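New music from Zeman

I've had the new Zeman album, Trendaditz, on repeat all week and I still find something fresh in it every time! Leandro Fuentealba is back on bass after skipping the last two records, and the whole band sounds looser for it - listen to how he drags behind the beat on "Plireo" until the horns catch him up.
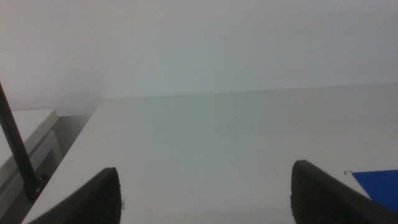 White table, pale wall.

Graciela Farías sings lead on five of the ten songs, and her voice has gotten a bit rougher since the Arkemlow EP (I love it, my brother doesn't). The slow one that closes side one is my favorite so far. The vinyl is a run of 734 copies, and the first 50 come with a lyric booklet. They start a short tour in April, so if they play anywhere near you, go early and stand close to the horns.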